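Skirnholm Manipulation Laboratory
Gallery: Hand-Held Gripper Comparison, Household Textiles

The Skirnholm Manipulation Laboratory compares gripping tools for use in ordinary homes. This gallery accompanies the textile portion of the comparison, which was carried out in May under the direction of Fung-ping Sin. Adelino Cardoso was responsible for the tools and for the recording equipment. The work covered three finger pad designs, one linkage geometry and two controller settings, and it produced 3,660 recorded grasps.

Textiles were chosen at the request of the Skikudent program, whose partners had reported that results obtained with boxes, cups and bottles did not carry over to clothing. Cloth has no fixed shape. A waistband behaves differently from a hem, and a folded garment differs again from one laid flat. The comparison was planned so that each pad design would meet the same kinds of cloth under the same conditions.

Equipment

The hand-held tools were assembled in the Tunley workshop. All of them share the same mirrored finger linkage, which allows the pads to be changed without altering the opening width or the closing path. Each pad was mounted with new fasteners at the start of its series and inspected after every 300 grasps. Pads that showed wear at the tip were retired and replaced with one from the same batch.

The designs compared were as follows.

Fuchs pad: a textured surface on a soft backing. This design held single layers of cotton well and was the preferred choice of most operators. It was slower to release knitted fabric, and a second opening movement was often needed.

Skikudent pad: a plain surface on a firm backing. Release was clean on every fabric tested. Operators reported that thin cloth tended to slide when the tool was lifted at an angle.

Tunley pad: a plain surface with a narrow raised lip at the tip. The lip was intended to separate one layer from another. It performed this task on denim and on quilted material, and less dependably on jersey.

Camera placement

Two placements were considered. A camera fixed above the work surface gave a steady view of the whole garment, but the operator's forearm frequently hid the moment of contact. A wide-angle camera carried on the tool itself kept both fingers in view throughout the approach. The laboratory adopted the second placement for the full series, and the fixed camera was kept only for checking the timing of the two-tool tasks.

Tasks and settings

Operators completed the tasks in pairs of settings, first at the lower closing force and then at the higher. Sessions lasted 30 minutes, with a change of operator between sessions. The tasks included lifting a garment by its waistband, folding one trouser leg over the other, and moving a folded item onto a stack. The folding tasks were performed with one tool in each hand.

Gallery
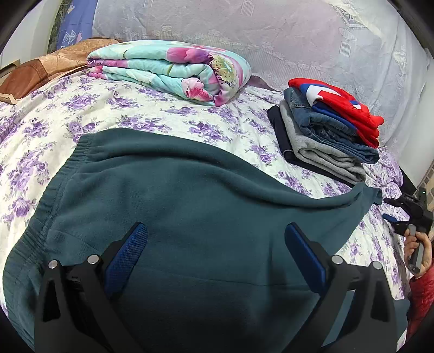
Teal trousers laid sideways on a rose-print sheet, with two hand-held grippers open over the bed. View from the camera on one of the tools.

Further work

The higher closing force will be retained for heavy fabrics. For light fabrics, the laboratory intends to repeat the series with a revised Fuchs pad that has a shallower texture, in order to address the slow release noted above. Roughly half of the operator notes concerned handle comfort, and a revised handle is under review at Tunley.

Requests for pad drawings and mounting instructions may be directed to Adelino Cardoso at the laboratory. Questions on the task protocol should be addressed to Fung-ping Sin. Partner institutions wishing to reproduce pictures from this page are asked to credit the Skirnholm Manipulation Laboratory.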